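Progress report to the Nalter Fund, second period
Project: Home medicine reviews for older residents, Gostero district
Prepared by Geetha Varma, project lead

## Where we are

The grant pays for a pharmacist and a part-time outreach worker to visit older people at home, go through everything they take, and send a short list of suggestions to their regular doctor. Visits started in the first period with a small group. In this period we opened the service to all of Gostero and took referrals from clinics, the senior lunch program and family members.

We have now completed 352 visits. Of these, 54 led to a written suggestion that the doctor change or stop a medicine. The rest ended with a clean list, a copy for the resident, and in many cases a bag of expired items for disposal.

## Staffing

Da-eun Ban joined as outreach worker in March. She books the visits, makes the reminder calls and handles the Korean-language residents directly. The pharmacist post is filled and the hours are as planned. We lost 28 working hours to the office move, and made most of them up by running visits into the early evening, which several families had asked for anyway.

## Referrals

Clinics remain the largest source. The lunch program has been slower than we hoped. The sign-up sheet was kept at the front desk, where people pass it on the way to the dining room without stopping, and we have asked to move it to the tables. Family referrals went up after the notice ran in the Flarkura newsletter. Many of these came from adult children who live out of state and want to know what their parents are taking.

We still get very few referrals from the Marty Street apartments. Da-eun has spoken with the building manager and will hold a morning drop-in there next month.

## Changes to the visit form

The old form had one line for "vitamins and other." That was not enough. The pharmacist was writing in the margins and the notes did not carry over when the form was typed up. The new form has a full page for items bought without a prescription, with space for the name, the strength, how often it is taken and where it was bought. It adds five minutes to a visit. Doctors' offices have told us the second page is the part they did not have before.

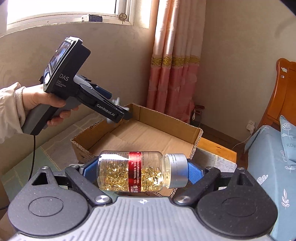

Supplements bought abroad or sent by relatives take up more of our time than we budgeted for. Residents often know what an item is for but not how much is in it, and the pharmacist can't check for interactions without the strength. Labels in another language are the main difficulty. With a clear bottle of golden softgels and a red band printed in Chinese, the pharmacist can see the form of the product right away but needs a reader for the rest. We have been using a phone interpreter for this, which is slow when the print is fine and the interpreter can't see it. We would like to move part of the travel line to written translation of labels, and a budget note is attached.

## Spending

Salaries are on plan. Travel is under, mainly due to grouping visits by street. Printing is over because of the new form. No purchases of equipment were made.

## Next period

- Drop-in at Marty Street and follow-up visits from it
- Repeat visits for residents whose doctor made a change
- Label translation, if the budget change is approved
- 3 short talks at the lunch program on storing medicines at home

We have not yet heard back from every doctor on the suggestions sent. Da-eun is calling the offices and the response figures will be in the next report. Please send any questions on the budget note to Geetha before the end of the month so that the translation work can be booked.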